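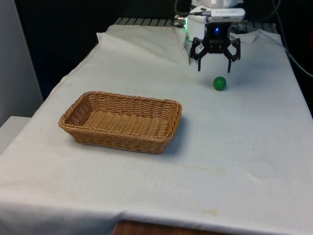 Small parts basket on a white cloth, wicker or something else?

calby_anne
Posted 7:40 am

I do table sales at a covered market and I'm changing over my display before the season starts in September. I put a white cloth over everything and set out small items in shallow baskets. Mostly felt balls, wooden beads, juggling balls and a few cat toys. I've been using one rectangular wicker basket, light tan, with a thick rolled rim and sides that slope out. It looks good on white. My problem is that small round things look lost in it, and people don't reach in as much as they did when I had everything loose on the cloth.

The table is 6 feet long. Should I keep the basket, get more of them, or go back to putting things straight on the cloth?

irfan kiani
Posted 8:05 am

Keep the basket and put one item outside it. I sell yarn and small toys and I always leave one of each on the cloth next to its basket. People pick up the one that's out, then they look in the basket for the other colors. A single green ball on white gets noticed from the aisle. Thirty of them in a basket read as a brown box with stuff in it.

tudose
Posted 8:22 am

I don't agree with leaving balls loose on a cloth. They roll. I lost stock under other people's tables all last summer. If you want one out, put it in a saucer or on a cork ring.

irfan kiani
Posted 8:31 am

Depends on the cloth. Mine is heavy cotton with a bit of texture and a ball stays where I set it unless somebody bumps the table. If you're using a slick polyester one then yes, it will go.

calby_anne
Posted 9:14 am

Mine is cotton, I think. It came from a restaurant that was closing, so no label.
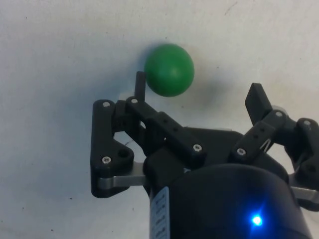 What I notice with a plain white background is that every speck shows. Lint, bits of felt, crumbs from my lunch. I shake the cloth out before I leave home and it still has little dark dots on it once I'm set up. Does anybody use gray or a light tan? I worry a tan cloth would make the wicker disappear.

market_hal
Posted 9:50 am

It would. I tried oatmeal linen with rattan trays and the whole table turned into one color. Went back to white after 3 weekends. Carry a lint roller and do the front edge only, that's the part people look at.

Gray is fine if your stock is bright. It's bad for anything pastel.

jolier
Posted 10:36 am

Going to argue for no baskets at all. I had 18 of them at one point and they took up a whole car trip by themselves. They don't nest unless you buy different sizes, and the real woven ones shed little splinters that catch on knitted goods. I switched to flat trays with a low lip. Same footprint, stack to nothing, and you can wipe them down.

tudose
Posted 10:48 am

Flat trays look like a cafeteria to me. The sloping sides are what make a basket work. You see the stuff from the front without leaning over.

jolier
Posted 10:55 am

Only when it's full. A half empty basket looks like leftovers.

irfan kiani
Posted 11:20 am

You can fix that with a folded towel in the bottom. Raise the floor an inch or two and the same number of items fills it. Use a towel close to the basket color and it won't show much. I also turn the basket a little so one corner points at the customer. Square to the table edge it looks stiff.

umo
Posted 12:15 pm

On the splinters — the synthetic kind doesn't do that. I have two from a housewares clearance and they've been rained on and hosed off. From standing distance I can't tell them from the natural one I have. Up close the strands are more even and a little shiny. For an outdoor market I wouldn't buy anything else.

calby_anne
Posted 1:02 pm

Mine may be synthetic then. It doesn't shed and it hasn't changed color. I counted stock last night and I have 332 pieces that need to go in something, so one basket was never going to do it. Thinking two more the same size, a towel in each, and one item out in front of each basket.

market_hal
Posted 1:20 pm

Three baskets on a six foot table is right. Don't forget you need somewhere to put the cash box and bags. Leave the right end clear if you're right handed.

tudose
Posted 1:44 pm

Still say use a saucer.

calby_anne
Posted 2:10 pm

I have some small ones in the cupboard, so I'll take them along. If the balls stay put on the cloth I'll leave the saucers in the car.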